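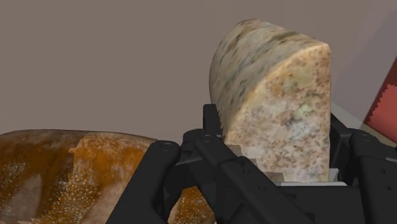 *Cut loaf with a mottled crust and a speckled crumb, computer rendering.*

**Unit 4: Session theft and token lifetime**
Notes by Etornam Addo, revised by Mansa Akpalu

A session token stands in for the password once login is complete. Whoever holds a valid token is treated as the user until the token expires or the server revokes it.

## 4.1 Ways a token leaks

- Script injected into a page reads a cookie set without the HttpOnly flag.
- The site answers on port 80 and the cookie lacks the Secure flag, so it crosses the network in plain text.
- Malware on the client copies the browser's cookie store.
- The token is placed in a URL and ends up in server logs.

## 4.2 Lifetime

Two limits apply. The idle limit ends a session after a period with no requests. The absolute limit ends it regardless of activity. In the Pemum lab server these are set to 10 and 30 minutes – short for production, but convenient for testing.

A refresh token should be replaced on every use. If an old one is presented again, the server revokes the whole chain and the user has to log in.

## 4.3 Lab task

The Lastia log set holds 148 sessions. Group requests by token, then flag any token whose client address and user agent both change in mid-session. An address change alone is weak evidence, as mobile clients switch networks often.

Submit the script and a one-page summary. State your false positive rate and how you measured it.

Reading for Unit 5: course pack, section on cross-site request forgery.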